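Letters, cookies and a very long form: what I've been up to on privacy

I promised last time that I'd write up my adventures in asking companies what they know about me, and several of you have been nudging me, so here goes. Make a cup of tea, it's a bit of a long one.

It started with a loyalty card. I'd had a Noson card for years (the supermarket one, green, always at the bottom of my bag) and in July they sent me an email saying they were "refreshing how we share your information with trusted partners". I read that twice and couldn't work out who the partners were. So I clicked through to the policy, and then to the other policy the first policy pointed at, and by the end I'd read nearly 40 pages and still had no names. Not one!

So I wrote and asked for everything. In the UK you can do this with any organisation that holds information about you. It's called a subject access request, you don't have to use special wording, and in most cases it's free. They normally get a month to answer, though they can take longer if it's complicated. I put mine in a plain email: who I am, my card number, please send me a copy of the personal data you hold and tell me who you have shared it with. That was all.

What came back was a zip file with more than one spreadsheet in it, and the big one had over 1,000 lines. Every shop, every till, every time of day. I could see the week I had flu, when it was all soup and tissues, and I could see precisely when I'd given up on the gym because the protein yogurts stop dead and the crisps come back. It's a strange feeling, reading your own life as a till roll. I'm not especially secretive, but I did close the laptop for a bit.

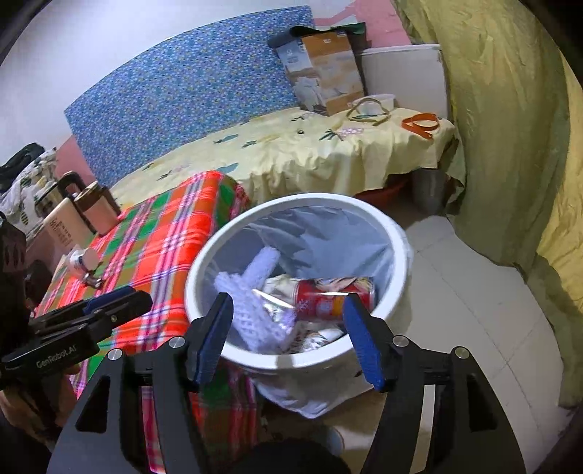

A red can and some white openwork in the bin.

Then there was a column headed "segment". Mine said "Settled Explorer", which made my sister laugh so much she had to sit down. There was no explanation anywhere, so I wrote back and asked what it meant and what it was used for. The reply took three weeks and said that segments are "indicative groupings" used to choose which offers I see. I asked whether anyone outside Noson could see it. Yes, as it happened: a marketing outfit called Clerbridge.

Off went another letter. Clerbridge wanted me to fill in a form before they'd look at anything, and the form wanted my passport. I wasn't keen. Ginette Millet, whom some of you will remember from our spring talk on data brokers, told me that they're allowed to check who I am if they've got real doubts, but they should only ask for what they need. She suggested I offer my card number and the email address they already had. I did, a bit nervously, and they accepted it the same afternoon. I do wonder how many people get as far as the passport box and close the page.

Their file was smaller but odder. They had me down as a homeowner (I rent), as having a dog (I wish), and as being interested in golf, which I can only blame on a present I bought for my dad. It made me think about what the wrong guesses are for. If it's only golf adverts, fine, I'll live. But the same sort of guessing goes into other things we've talked about in these pages, and I wouldn't want a made-up dog turning up in a decision about my insurance.

I asked them to correct the mistakes and then decided I'd sooner not be in there at all, so I objected to the marketing altogether. When it's direct marketing they have to stop if you object, and they don't get to argue. I had an email confirming it within the week.
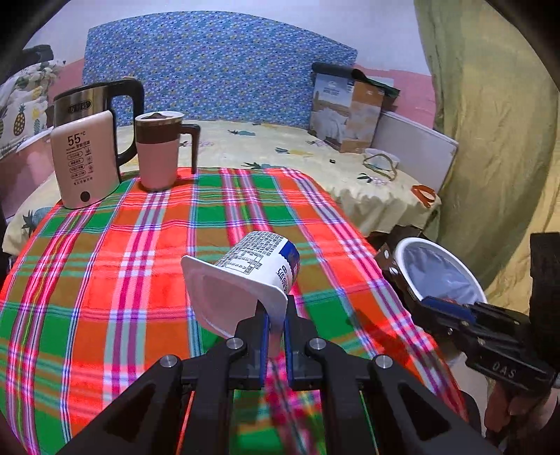 Anyway, the phone apps were much harder going. I use one called Lollov for bus times and it had been asking for my location "always", which I had apparently said yes to at some point. I've switched it to "only while using the app" and the buses still turn up just as late as before. If you do one thing after reading this, go into your phone settings and look down the list of which apps can see where you are. I found a torch in mine. Why does a torch need to know where I am?

Shih, the fitness people, were the slowest of the lot. Their privacy address bounced, their chat window sent me back to the privacy address, and in the end I posted a real letter with a real stamp. I'm still waiting. If the month passes with no reply I'll complain to them first and then to the Information Commissioner's Office, and I'll let you know how that goes.

A few of you have asked for a copy of the wording I used. I've typed it up, it's only 100 words or so, and it's in the members' folder under "letters". Change whatever you like. Keep a note of the day you send it, and save the replies somewhere you'll find them again (mine are in a folder called "nosy", which I'm quite pleased with).

Last thing, the petition on live facial recognition in the shopping centre has passed 600 signatures. Thank you to everyone who stood out in the drizzle with a clipboard! The council is due to talk about it next month and we can send one speaker, so if you fancy it, drop me a line before then. You'd get three minutes at the microphone, and I'm happy to help with the writing.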